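fretless_lurker
Recording solo nylon-string in a spare bedroom, 240 square feet. Harard condenser into a Boonchu interface. Everything below 200 Hz sounds like a cardboard box. Is this placement or the room?

Pledcombe_Tom
Room. Measure before you move anything. Sine sweep, mic at playing position, look for a peak between 80 and 120 Hz.

arketti_owner
Disagree. A small-diaphragm mic pointed at the soundhole will boom in any room. Aim it at the 12th fret, 26 inches back, and listen again.

Pledcombe_Tom
At 26 inches he picks up more of the room, so the problem gets worse. I would go closer and angle off the hole.

fretless_lurker
Tried both. Closer is drier but the low A still jumps out by almost 4 dB. Same result with my Arketti and with a borrowed cedar top. No treatment in there, only the bed and soft stuff.

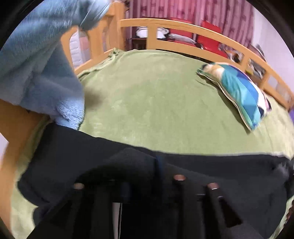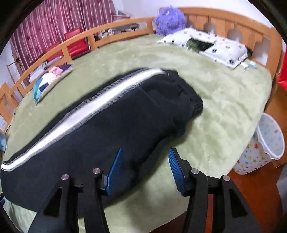
arketti_owner
Two guitars with the same note jumping points to a room mode, so I concede that part. Blankets and clothing absorb highs and do very little at 110 Hz. You need thick panels across the corners — four inches minimum, with an air gap.

Pledcombe_Tom
Or move the chair first, it costs nothing. Shift it a foot at a time along the long wall and play the low A at each spot. Post the sweep when you have it.

fretless_lurker
Will run it tonight after 9 pm when the street is quiet.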